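Wrist camera board detection fine on its own, planner then refuses the approach

Posted in: Perception and planning
Asked by Oskari Mäkelä

I have a single arm over a kitchen counter with a small camera on the wrist. The job is to find a chopping board, work out which way it lies and bring the fingertips down over one end of it. Software is Beverlow for the planning and our own node for the perception.

Detection works. I get a clean outline of the board and the angle of the long side is good. The trouble starts when I pass the scene to the planner. In most runs it says the start state is in collision and stops there. When I look at the point cloud there is a lump of points hanging just over the board, and it moves when the arm moves, so I am fairly sure it is the gripper's own fingers being added to the obstacle map.

I have tried raising the minimum distance on the cloud, but then I lose the near end of the board as well. Self-filtering is switched on and uses the gripper model that came with the Flamthorpe package. Padding is at the default.

Is there a sensible way to do this, or do I have to turn collision checking off for the last part of the move? I would prefer not to.

Farzana Abeysekara
Don't turn it off. You will forget it is off.

First thing to check is whether the model you are filtering with is the gripper you have. The Flamthorpe package ships with the short fingertips. If yours are longer or a different shape, the filter removes the housing and leaves the tips, and the tips are the part nearest the board. Draw the model over the live picture and look at the ends.

Second is timing. The self-filter needs the joint positions from the moment the picture was taken. If your camera stamps its frames when they arrive at the computer, the model is drawn where the arm is now and the points are from where the arm was. On ours the fix was to stamp at capture and make the filter wait for a matching joint state. The lump went away while moving and there was only a thin edge left, which a little extra padding dealt with.

Elli Hakala
Had the same thing with a tray. I just set the padding really big and it stopped complaining. Didn't look into it further.

Wanting Jin
I would be careful with big padding. It cuts a hole in the board wherever the fingers overlap it in the view, and then the planner thinks there is nothing there. That is how you drive the tips into the worktop.

With a wrist camera the gripper covers nearly the same pixels all the time, so you can use a fixed mask in the image as well as the model filter. Hold the arm over something plain, save 13 frames with the fingers open and the same again closed, and keep every pixel that is gripper in either set. Grow the mask by 3 pixels. Apply it to the depth image before you make the cloud. If your fingers stop at many widths, make a mask per width and pick it from the finger position.

The mask leaves a gap in the board, so don't ask the planner to work from raw points there. You already have the outline. Fit a flat box to it and add that as a known object, then drop the points that fall inside the box.
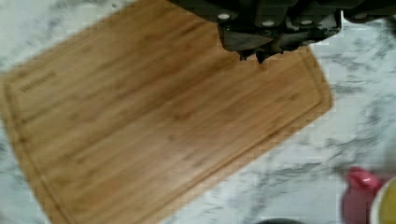
For the fit, take the plane from the worktop and the angle from the outer edges of the board only. Many boards have a groove running round just inside the edge, and a line finder will happily lock on to that instead and give you a board that is slightly too small. Wood grain is a nuisance for the same reason - it gives you plenty of short lines along the board, which help with the angle and do harm to the width. I throw away any line that doesn't have board on one side and worktop on the other. Veined stone needs a looser colour threshold than a plain worktop.

Also look from 2 heights if you can spare the time. A corner that is out of view in the lower one is often there in the higher one, and you can keep the box from the first look and only correct it with the second.

Oskari Mäkelä
Thanks all. Farzana was right about the fingertips, the model had the short ones. I have changed that and the start state error is gone when the arm is still. It comes back if I plan while moving, so the time stamps are next. I'll put the mask in after that and use the box for the board.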